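Workshop > Arms and Grippers > Kits and Services > Hulline laundry add-on, worth it?

Hulline laundry add-on, worth it?

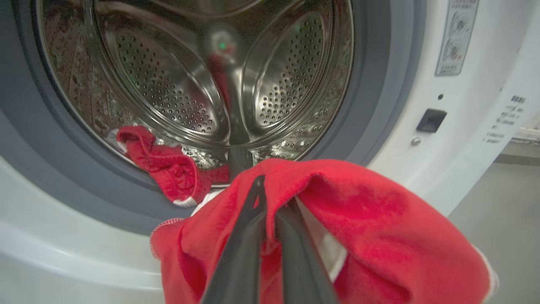

Does the add-on work with any arm, or only with Hulline's own?
Any arm with a standard wrist flange and 24 volts to spare, according to the manual. The software is fussier and wants their controller box.

gasketcase wrote:
Two months in with the add-on (fingers, wrist camera, and the loading routine). I run red microfiber towels through it because I own a heroic number of them. Out of 121 towels I logged, 11 ended up on the floor. My kids have a worse rate, but they came without a subscription.

Rirkent_refugee wrote:
Is that the long tapered finger set? I had the Rirkent kit before this and its fingers were like two spatulas. Fine for boxes. It treated a towel like a rumor.

gasketcase wrote:
Yes, the tapered ones. They pinch a bundle and shove it through the door. Elegant it isn't.

slowcycle84 wrote:
I'll be the grouch. $1153 for something that puts laundry in a hole. Loading was never the part I hated. Wake me when it pairs socks.

gasketcase wrote:
Fair. Folding is a separate module, "coming in June." They didn't say which June.

torque_and_cheese wrote:
Disagree with slowcycle84. Front loaders are a mean test. Shiny drum, reflections all over the steel, and a rubber lip that loves to grab a hem. Mine confused the reflection of a towel with a towel until I updated the software. If it can handle that, I'll trust it with the dishwasher.

slowcycle84 wrote:
You'll trust it with the dishwasher. Please post that thread.

Rirkent_refugee wrote:
Anybody tried the Drekau rental instead? $84 a month and they swap the fingers when they wear out.

torque_and_cheese wrote:
Had it, sent it back. Good hardware, but support answers every ticket with the same PDF.

gasketcase wrote:
Keeping mine. Replacement finger pads from Arruda fit if you trim the base a little.

We use cookies to keep you logged in. Accept / Settings
Contact us | Copyright 2020 | Back to top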